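Comparing pad sets on a hand-held gripper: small mixed items, box and bed

The procedure covers comparing two pad sets on the same hand-held gripper. The Undell pads are blue rubber; the Halonen pads are a softer gray foam, tested separately and not shown. Only the pads change between runs. The linkage, camera mount and logging stay the same.

1. Fit the pads and zero the jaw width. Close the jaws fully, hold for 2 seconds, and store the reading in the Fokirmont logger. Repeat after every pad change.

2. Set the camera to a fixed exposure. With a window nearby, auto exposure shifts when the tool tilts and the jaw edges get harder to track. Our shutter value was 1/500.

3. Start with a rigid item held upright. A lighter works well: it has flat sides and is narrow enough to show uneven closing. Bring the jaws down over it and close until both pads touch, then read the width again.
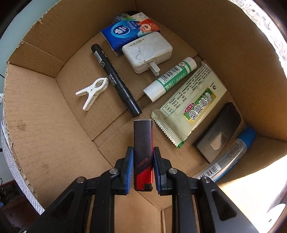
Frauke Sauerland objected to step 3 when she read the draft: a rigid item tells you little about the pads, and she would begin with a snack wrapper, where a bad pad shows up as slip on the first lift. Both orders are usable. Keep the rigid item first if the linkage has been apart recently – it separates a mechanical fault from a pad fault.

4. Run the full item set from the box. Log each grasp as held, slipped or missed. A complete session in our plan is 36 grasps per pad set. Do not reorder the items between pad sets.

5. Repeat on a soft surface. Lay the items out on a bed or thick blanket and keep the jaw speed unchanged.
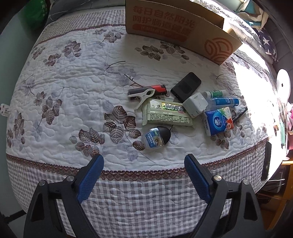

Approach height is the setting that needs the most care on bedding. A value taken from a hard table drives the fingertips into the fabric before the pads reach the item. Raise it in small steps and note the value for each item. Flat items such as the phone and the tissue pack need their own entries, separate from the sanitizer bottle. On a quilted bedspread, check the height again whenever an item is moved.

6. Export the log to Cendero and compare by item, then by surface. Our August file has 461 rows with both pad sets included. Discard any run where the zero reading from step 1 is missing.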